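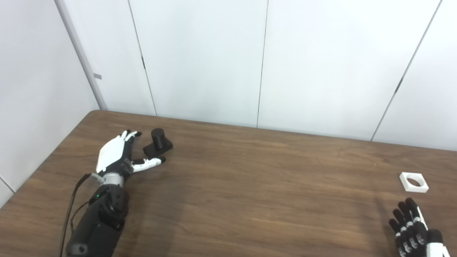 How do you choose a hand for a robot?

You have two hands, and you got them for free when you were born. A robot is not so lucky. Somebody must choose its hands, and there are many kinds to choose from. Some have only two flat fingers that open and close like a crocodile's mouth. Some are rubber cups that suck. And some have fingers and a thumb, a little like yours.

So which kind is the best? To find out, engineers do tests. In our workshop at Drandberg the person who plans the tests is Haoran Qian, and he told us how it goes.

The same job for every hand

First, the test must be fair. Imagine a running race where one child runs on grass and another one runs in deep sand. You would not learn who is faster! It is the same with robot hands. Each hand gets the same table, the same objects and the same places to start from.

The objects look quite boring. One is a short black cylinder which stands on a flat square base. Another is a white square with a round hole in the middle. But for a robot they are two very different problems.

The cylinder is standing up, so the hand can come from the side and put its fingers on one side and its thumb on the other. The square is lying flat on the table. Try this at home: put a coin on a table and pick it up. Did you use your fingernails? Most robot fingers have no nails, so flat things are difficult for them.

Three hands that we tried

The Flekix is a simple gripper with two flat fingers. It is strong and it does not often break. It was very good with the cylinder. With the flat square it pushed the thing away again and again, like a dog pushing a ball with its nose.

The Simões is a suction cup. It liked smooth, flat objects best. When it came down on the hole in the square, the air went straight through, and the square stayed on the table. When we moved the cup to one side, the square came up at once.

The Trutedby has fingers and a thumb. It could do both jobs, but it was the slowest – it has many joints, and the computer must tell every joint what to do. We tried it 700 times before Haoran was happy with the thumb.

Why so many times?

If you throw a ball into a basket once, maybe you are good, or maybe you are only lucky. If you throw it a hundred times, we begin to know. All our hands together made 1,298 tries, and after each one we wrote down if the object was lifted, dropped or missed.

"I like the misses," says Haoran. "A miss shows me where to look next."

Now you try

Find 14 small things at home, such as a spoon, a button, a sock and a grape. Pick up each one with only your thumb and one finger. Then do it again with all your fingers. Then put on a thick winter glove and do it a third time.

Write down which things you dropped. Please eat the grape at the end, but take the glove off first.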